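Brush Writing with Two Arms: Project Gallery

Ellska Technical School, Robotics Elective, Spring Term

The robotics elective at Ellska runs for 16 weeks. The first six go to kinematics, safety, and short exercises. The remaining ten go to one project per bench. The pages in this gallery cover the Wunau bench, which took on brush painting with a two-arm station. Each entry is a work area with notes on settings and results. The full log, including the trajectory files, is on the course share under "wunau".

The task as assigned: load a brush from a dish, carry it to a sheet of paper, fill a marked area with strokes, and return the brush to the dish without dripping outside the sheet. Stroke quality was not graded in the first round. Coverage and repeatability were.

Station layout

The arms are mounted on opposite sides of a single table. Their base frames were calibrated against a shared origin at the near left corner of the slab, using a pointed steel probe in each gripper. Residual error after the third calibration was below one millimeter in the area used for painting. It grows toward the back of the table, so nothing that needs precision was put there.

Software

Motion is scripted in Trurkel, the sequencing tool used for all benches in the elective. A painting run is stored as a list of waypoints with a speed and a dwell time for each. The longest list we submitted has 426 waypoints, most of them inside the fill pattern. Lists over 500 load slowly on the bench computer and were split in two.

Simon

Simon is the name of the bench's stroke planner, a short program written in the fourth week and rewritten in the seventh. It takes a rectangle, a brush width, and an overlap value, and returns the waypoint list. The first version produced parallel horizontal passes only. The second adds diagonal passes and lets the contact height vary along each stroke.

Overlap was tested at 20, 35, and 50 percent. At 20 percent the passes separated as soon as the brush began to run out. We settled on 35 for wet passes and 50 for anything after the second pass on one load.

Gripping the brush

The grip is at the rear of the handle. A grip closer to the bristles gives better control of the tip but puts the fingers too near the paper at low approach angles. Finger force was set just high enough that the handle does not rotate during a diagonal pass. Two turns of thin tape under the fingers were tried in the eighth week and dropped, as the brush then seated differently every time it was picked up.

Contact height

Height is the setting that took the most work. A brush has no fixed length once it is loaded and bent, so the height measured with the probe is only a starting point. The bench used a test strip before each sheet: five short strokes, each 0.5 mm lower than the last. The stroke with a full but unspread width sets the height for the sheet.

Loading

The loading routine lowers the tip into the dish, holds it for 700 milliseconds, and lifts it along the same line. A wipe against the rim was added later - it removes the hanging drop, but it also bends the bristles to one side, and the first stroke after a wipe tends to start off-line. The final version rotates the wrist a quarter turn before the wipe.

Right arm at the dish, brush tip in the orange paint. The fill on the sheet is dense on the left half and thins out to the right, with dry-brush texture along the edges.
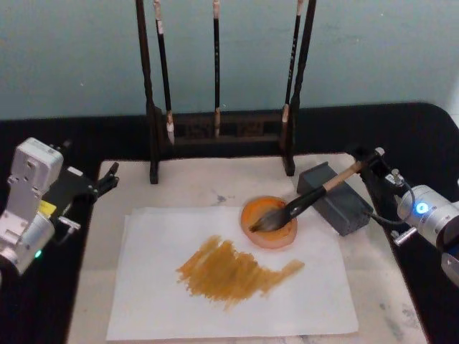

Results by round

Round one was scored on coverage inside the marked area. Of 19 sheets submitted by the bench, 12 met the threshold. The rest failed for one of two reasons: contact height set from an old test strip, or a fill list run on a single load of paint.

Round two added a repeatability score, taken by overlaying scans of three sheets painted from the same list. Left edges matched well. Right edges did not, and the spread increased with stroke length. Shortening the strokes and reloading more often brought the scans closer together but nearly doubled the run time.

Open items

- Simon has no model of how much paint is left on the brush. Reload points are placed by hand.
- The height search should be automatic. A force threshold at first contact is the obvious candidate, but the readings at these loads are close to the noise level.
- Paper wrinkles as it takes up paint, and the planner assumes a flat sheet.
- Tool changes between brushes of different widths are scripted but have only been run at reduced speed.

Files

Waypoint lists, test strip scans, and both versions of Simon are in the project folder. Lists made before the third calibration are kept in a separate directory and should not be run on the current station.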